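Zalta open day: bin picking with a KUKA arm

Posted Thu 11 January

I spent two hours at the Zalta open day, mostly at the bin-picking bench.

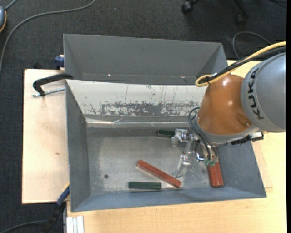

The set-up

A KUKA arm reaches into a metal bin clamped to the bench. The parts are plain rectangular blocks, green and reddish brown. The coating on the sloping side has flaked, and the strip along the joint with the floor is shiny and creased. A bright, wrinkled surface is hard on any depth sensor, so I would have liked to see the raw data.

The gripper has clear fingers, with thin black hoses looping down from the wrist.

What we were told

Cycle time is 14 seconds per pick, which is slow — the planner checks every path against the bin walls before moving. Some 2000 picks were logged in December. Blocks lying near a wall remain the main cause of failures. Failed picks are retried up to 3 times.

The Benater stand next door had a conveyor demo, but the queue was too long. I will try again at their spring event.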